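サポート > モータースポーツ用品 > Darari ラップタイマー > 設置と初期設定

第2章 コース脇への設置と初回の計測

この章では、Darari本体とビーコンをサーキットに設置し、最初の1周を記録するまでを説明します。箱を開けてすぐ走りに行きたい気持ちはわかりますが、前の晩に一度読んでおくことをおすすめします。ピットで読む説明書は、たいてい風で飛びます。

2.1 始める前に

次のものを手元に揃えてください。

・Darari本体
・ビーコン(送信側と受信側の2台)
・取付バンド
・充電済みのバッテリー

バッテリーは出荷時にほとんど充電されていません。「満充電でお届け」と書きたかったのですが、輸送の規則には勝てませんでした。

2.2 ビーコンの設置

1. 主催者に設置場所の許可を取ります。コントロールラインの横は人気の場所で、たいてい先客がいます。
2. 送信側のビーコンを、ピットウォールの上に水平に置きます。高さは車載の受信側に合わせます。
3. 取付バンドで固定します。手で引いて動くようなら締め直してください。
4. 電源ボタンを2秒押します。緑のランプが点滅に変われば送信中です。
5. チャンネルを選びます。初期値は1ですが、会場の全員が初期値のまま使うので、それ以外にしてください。

注意:走行中はコース側に身を乗り出して調整しないでください。ビーコンがずれても失うのはタイムだけです。

メモ:隣のチームのビーコンとは6メートル以上離します。近すぎると、他人のベストラップが自分の記録として残ることがあります。喜ぶ前にチャンネルを確認してください。

2.3 車両側の取り付け

1. 受信側をサイドポッドまたはロールバーに取り付け、受光窓をピットウォール側に向けます。
2. 配線を本体まで引き、ステアリングの可動範囲にかからないことを、左右いっぱいに切って確かめます。
3. 本体をドライバーから見える位置に固定します。見えすぎる位置もよくありません。タイムを眺めながら1コーナーに入る方が毎年います。
4. 受光窓の汚れを拭きます。タイヤかすが1つ付いただけで、周回が丸ごと抜けることがあります。

注意:排気管の近くには取り付けないでください。本体の樹脂は100度で変形を始め、保証はそれより先に溶けます。

2.4 初回の計測

1. 本体の電源を入れ、「新規セッション」を選びます。
2. コース名を入力します。Mullesbyのように登録済みのコースなら、候補から選べます。
3. 最短ラップの下限を設定します。これより短い周回は誤検知として捨てられます。欲張って低くすると、ピットロードの通過で自己ベストが出ます。
4. コースインします。最初の通過で計測が始まり、2回目の通過で1周目のタイムが表示されます。
5. 走行後、「保存」を押してから電源を切ります。順番を逆にした場合の復旧方法はありません。

メモ:本体に残せるのは200周分です。超えると古い記録から消えます。遅いほうから消してほしいという要望はたくさんいただいていますが、対応の予定はありません。

2.5 周回が記録されないとき

・ランプが赤い:バッテリー不足です。
・ランプは緑だが反応しない:送信側と受信側のチャンネルが違います。
・ときどき抜ける:高さか向きが合っていません。西日が受光窓に直接入る時間帯にも起こります。
・タイムが遅い:故障ではありません。

Mạch形式での書き出しは第3章、予選モードは第4章で扱います。本体ソフトウェアを2月の更新より前の版でお使いの場合は、先に更新を済ませてください。

読者コメント(3)

kart_oyaji
チャンネル1のまま半日走りました。隣の速い人のタイムでした。いい夢を見ました。

ねこバンク
下限の設定、雨の日は変えたほうがいいですか? 晴れの値のままで特に困ってはいませんが。

pit_sumikko
2.3の4は大事。受光窓を拭いたら抜けがなくなりました。もっと太字で書いてほしい。

最終更新:2024年4月3日 | © Zalness | お問い合わせ | ページの先頭へ

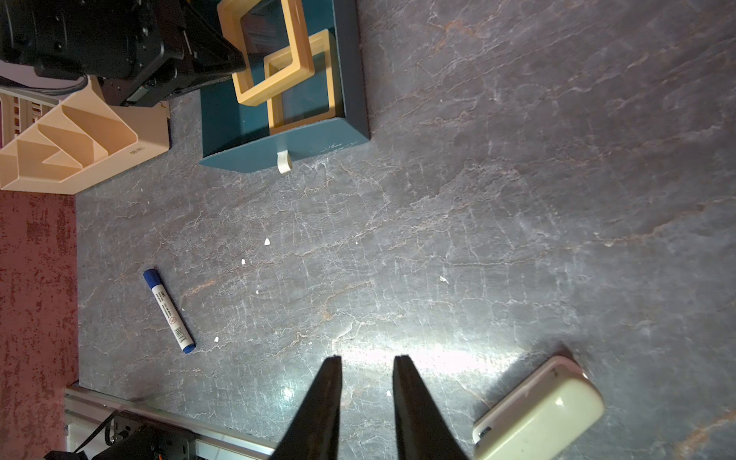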